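Sudarix pegboard episodes, fault subset

6 min read

# READ THIS BEFORE TRAINING ON ANYTHING

Short version: part of this set was recorded with a bad stop on the right arm. The arm carried on closing after the operator let go of the pedal. No one hurt, one board cracked, one fingertip bent. We kept the episodes and flagged them. Don't mix them in with the clean ones unless you know why you want them.

## What's in it

- 291 episodes in total, two arms, small parts on a white board
- 156 clean
- 119 flagged `late_stop`
- the rest thrown out, folders still there but empty apart from a log

Recorded at the Daltwood room. Bilumden did the arm firmware, we did the teleop layer. Task code is Ağca (the name stuck, sorry to anyone who has to type it).

## The task

Pick up a part, move it, put it down, sometimes pass it across. Pegs, plates, trays. Part layout changes between episodes so don't assume a peg is where it was last time. Start poses are hand-set and vary a fair bit, see below.
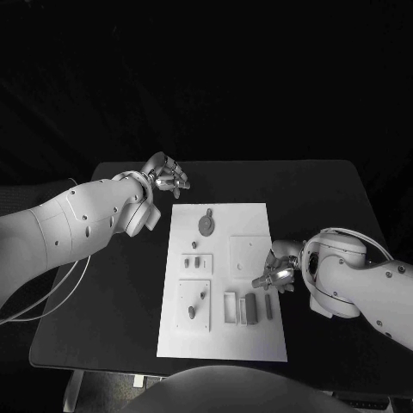
Reading the draft of this, Bilumden asked for it to be put on record that the firmware did exactly what it was told, that the stop message reached the arm late, and that calling it an arm fault in the changelog was wrong. Fair enough. Changelog now says "stop path fault". The flag name hasn't changed because too many scripts use it.

## What went wrong

Pedal up should mean both arms hold position. Left arm did. Right arm finished whatever motion was in the queue first, then held. Most of the time the queue was nearly empty and you'd never notice. When the operator had been moving fast it was long, and the arm would travel on for a good second with the pedal up.

Cause, as far as we've got:

- motion and stop messages shared one queue on the right side only
- the left side had been moved to a separate stop channel in an earlier patch
- the same patch for the right was written, reviewed, and never merged
- the pre-session check only tested the left. Yes

Found it in October when the right hand pushed down into a plate after release and the board went. Operator hit the big red button, power dropped, that part worked as it should. Worst overrun in the logs is around 35 mm. Doesn't sound like much, it's plenty when there is a hand on the table picking up a dropped peg.

## How the flag was set

Script compares pedal time with the last commanded motion on the right arm. Anything over the limit in `limits.yaml` gets `late_stop`. Then a person watched every flagged one. A few were put back as clean where the arm was only settling.

The script cant see overruns in episodes where the pedal log is missing. Those are the thrown out ones.

Things to watch for in the flagged set:

- right hand ends lower than the operator meant it to
- parts nudged after the "end" of the episode
- grasps that look firm but are really the arm pressing on the board
- left arm data is fine throughout, use it if you only need one side

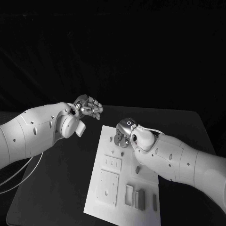
Handover episodes are the worst hit, as both hands are near each other and people tend to lift off the pedal to think. If you train on these with the flag ignored the policy learns to drift inwards after release. We tried it. It bumps the other hand. Don't run anything trained that way on real arms without a speed cap and someone at the button.

## What's changed

- right arm has its own stop channel now, same as the left
- check at start of session tests both sides, and wont let you record if either is slow
- no hands over the table unless arm power is off. Pedal up does NOT count as off
- dropped parts stay dropped until the episode is done
- pedal log missing = recording refused

## Still open

- we don't know why the overrun is longer in later episodes of a session. Buffer filling up maybe. Nobody has had time
- bent fingertip was straightened, not replaced. Could be a small offset in the right hand pose after that. Not measured
- timestamps on the two pedal channels differ slightly in the older half, fix is in `align.py` but run it only once, running it twice shifts everything agian

## Using it

Load with `split=clean` unless you're working on fault detection. `split=all` prints a warning, please don't silence it. If you find an overrun we missed, open an issue with the episode number and the time of pedal up.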